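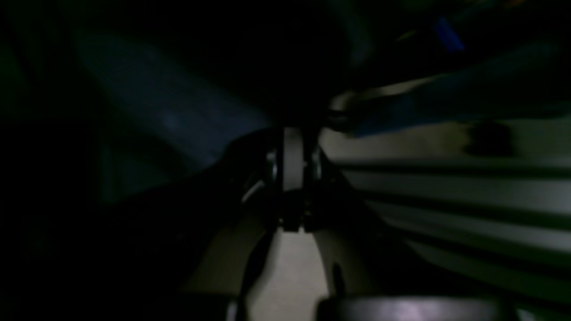 A gripper with its two pale grey fingers spread, over a light beige surface. Photo: Skerum

Company News | Retail

Skerum to Open Second Paint Store in Windirow in March

Skerum, the house paint and wallpaper retailer, will open a store in the Windirow shopping center in March. It will be the company's second location and will carry the full Mabuza range of interior paints, which has 1167 colors.

The store will employ about 60 people, including part-time staff. Hiring has started, and applications are open on the Skerum website.

"Customers on the east side have been driving a long way to get a gallon matched," said Rūta Lill, managing director of Skerum. "We looked at 3 sites and picked the one with the easiest parking."

Paint mixing will be available during all opening hours. Trade customers can pick up orders from 6:30 a.m. at the side entrance. Existing trade accounts will work at both stores.

Wallpaper from Atatico will be sold by the roll, with free samples limited to 2 per design. Llinos Phillips, now assistant manager at the original store, will manage the Windirow location.

Returns of unopened, untinted paint will be accepted at either store with a receipt.

Media contact: Skerum press office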